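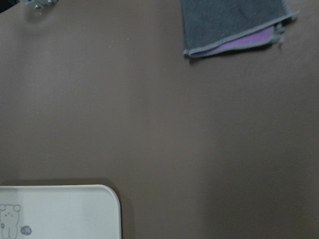 Thursday, the table rules

2 min read

Okay, so Leilani and I finally wrote the reset rules down instead of yelling them across the room! Rule one: the cloth starts folded, up in its corner, well away from the bear tray. Rule two is that the middle stays clear before anyone hits start, and I mean your coffee too, Barrett. I wanted a third one about dust specks (there are always specks) but Leilani says that's me being fussy, and she's probably right.

The big argument was over who gets to restart the arm after a stop. Najwa wants two people to say "clear" out loud, every time. Dexter thinks one is plenty. We tried it Najwa's way for 17 runs this afternoon and I felt silly for the first 3, then I kind of liked it. Jalen still forgot twice.

I also want frayed cloths on the checklist, loose threads at a corner are exactly what a gripper snags on. Need to ask whether we have spares in purple and gray. Typing it all up tomorrow, then the Grirnholm people get a copy.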